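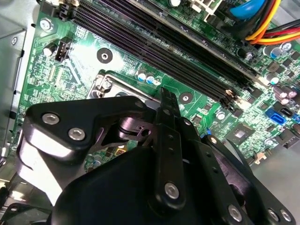

黒いメモリスロットが4本並んだ緑のマザーボード。

Neltholm 家計メモ読み取りデータ

どうも、Neltholmの中の人です。うちの祖母が残した買い物メモと家計簿を、ちまちま文字に起こしてまとめたのがこのデータです。最初は自分用だったんですが、Asnakech Tamiruさんに「それ、ほかの人も使いたいはず」と言われて、調子に乗って公開しちゃいました!

中身
メモは全部で1030枚。そのうち1000枚が本体で、残りは字がかすれすぎて私には読めなかったぶんです(別フォルダ「yomenai」に入れてあります。読めた人、ぜひ教えてください)。1枚につきテキストが1ファイル、文字コードはUTF-8。品名、値段、店の名前の3列で、タブ区切りです。

表記のこと
祖母は「玉ねぎ」を「玉ネギ」「たまねぎ」「玉」と気分で書き分けていて、これは直さずそのまま残しました。そろえた版がほしい人は、同梱のスクリプトIlieを通してください。辞書はTamara Voicuさんの力作で、八百屋の略語にやたら強いです。「玉」が卵になってしまうことがたまにあって、そこは修正中……。

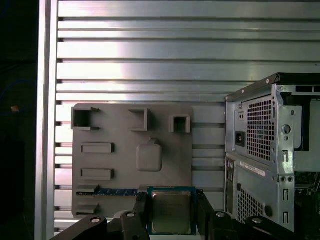 灰色の固定用ボードとプロセッサ。右はタワー型ケースの背面側。

使い方
展開して、フォルダごとBrorilusに読ませるだけです。表計算ソフトで開くなら、値段の列を文字列にしておくのがおすすめ(「50円引」みたいな書き込みがけっこうあるので)。

わかっている問題
・日付のないメモが多いです。6月の束だけは封筒に月が書いてあって助かりました。
・店の名前は仮名に置きかえてあります。「Fekstead」は近所の魚屋さん。
・合計が合わない日があります。祖母の計算のままです。

ライセンス
好きに使ってください。論文でもゲームでも献立アプリでも歓迎です。再配布するときはこのREADMEも一緒に入れてもらえるとうれしいです。間違いの報告は木曜の夜にまとめて見ています。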